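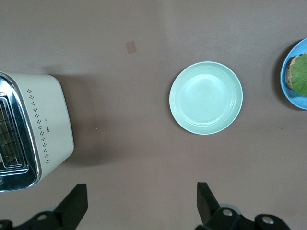
Comparison of Two Finger Sets for Kitchen Handling Tasks

1. Purpose
The Sitside arm is supplied with flat parallel fingers. Our group compared these with the narrow angled fingers sold by Stolluner, using plates and bread as test items.

2. Setup
Both sets were driven by the same controller and viewed through the same wrist camera. Closing force was fixed at 10 N. Each set made 200 attempts, split evenly between lifting a plate by the rim and lifting a slice of bread from a toaster slot. An attempt counted as a success if the item was held for 3 seconds.

3. Results
The angled fingers dropped 9 plates, all during the lift. The flat fingers did worse on bread - they were too wide to enter the slot unless the slice stood well above it. On plates the flat fingers were slightly better, probably due to the larger contact area.

4. Sources of error
The wrist camera was removed once to reach a screw on the finger mount and had to be recalibrated. Plate position was set by hand. Glare on glossy rims shifted the detected edge in the late afternoon runs, and these were not repeated.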